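Storage and Organization > Packing and Moving
Thread: Tape letting go on painted/coated cartons

fluteprofile
Posted 7:42 am

I have a batch of open-top cartons that are printed a solid color on the outside and left bare kraft on the inside. Single wall, B flute. I close the bottoms with the cheap Lagman acrylic tape. On plain brown cartons the same tape holds for years. On the colored ones the ends start to lift after a few weeks in a closet, and by the end of a summer the bottom flaps are free.

Load is light, mostly soft toys and kids' clothes. Storage temperature goes from cool to fairly warm. No direct sun.

Is this a tape problem or a box problem?

rh_percent
Posted 8:15 am

Box problem. The colored face is probably coated, either with a varnish or a thin film over the ink. Acrylic tape relies on wetting out over the surface. On bare kraft it gets some grip from the fibers as well. On a coated face it has only the surface, and if the coating contains wax or a slip additive, the bond is weak from day one.

Try a drop of water on the panel. If it beads and stays there, the face is sealed.

fluteprofile
Posted 8:31 am

It beads. Still there after 3 minutes.

Would hot melt tape do better?

dockplate
Posted 9:04 am

Yes at first, no later. Rubber-based hot melt has high initial tack and will grab a coated board that acrylic slides off. It also softens with heat and yellows and dries with age. For shipping it is the right choice. For a closet that gets warm I would not use it.

We ran both at the Bremance warehouse, on coated display cartons. The hot melt seams were fine going out the door. The ones left on the upper racks from June to September had crept. The flap edges moved apart slowly under load and left a smear of adhesive behind.

rh_percent
Posted 9:20 am

Creep under what load, though? The original poster is storing toys. I have hot melt seams on light cartons that are older than the shelving they sit on. Upper rack conditions in a warehouse do not transfer to a bedroom closet.

dockplate
Posted 9:38 am

Fair point on load. I disagree on temperature. A closet against a west wall gets warmer than people expect, and the failure comes from shear at temperature more than from weight. A flap that wants to spring back supplies its own load.

gsm177
Posted 11:50 am

Neither of you has mentioned flap memory. Heavy liner on a badly creased box springs back hard. My user name comes from a 177 gsm liner that I fought with for most of a year. If the score line is shallow, every tape will lose eventually. Fold each flap back past flat 2 times before you tape it, then check how far it stands up on its own.

Also, tape on the inside. The inside is bare kraft. That is the face you want to stick to.

fluteprofile
Posted 12:26 pm

The flaps do stand up. I had been taping the outside only because the inside is awkward to reach. I can get a hand in, the boxes are not deep.

Summary of what I plan to try:

1. Pre-break the flaps as gsm177 says.

2. Tape the center seam on the inside, on bare board, and rub it down hard with a plastic card. The roll goes in the box with the contents, so the next repair does not start with a search for it.
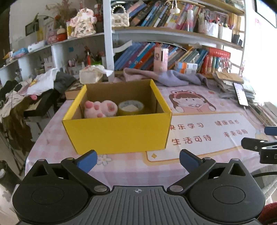 3. Add an outside strip across the seam, wiping the coated face with alcohol first and letting it dry.

4. Leave the box empty overnight before loading.

rh_percent
Posted 12:44 pm

Test step 3 on a corner. Alcohol lifts some water-based inks, and bright colors show it.

I would not keep tape with plush for long either. The exposed adhesive at the sides of the roll picks up lint, and then the edges of every strip you pull are dead. Put it in a zip bag.

dockplate
Posted 1:10 pm

Agree on the bag.

For the outside strip, consider water-activated paper tape if you can find an uncoated area. It will not bond to the coated panel at all, so do not waste it there. On the bare inside it is better than anything plastic. Mirkura sells a reinforced one in short rolls.

gsm177
Posted 1:33 pm

Overkill for toys. Water-activated tape on single wall can also warp the panel if you wet it too much. Plain acrylic on the inside is enough.

dockplate
Posted 1:41 pm

Then use less water.

fluteprofile
Posted 6:05 pm

Did a corner test. The alcohol took a little color onto the rag, so the outside strip goes on dry or not at all. Inside seams are done on 3 boxes with the acrylic. I ordered a roll of the paper tape from Aledmont for one more, as a comparison. All of them are going on the same shelf - I will post again when the closet has been through some warm weather.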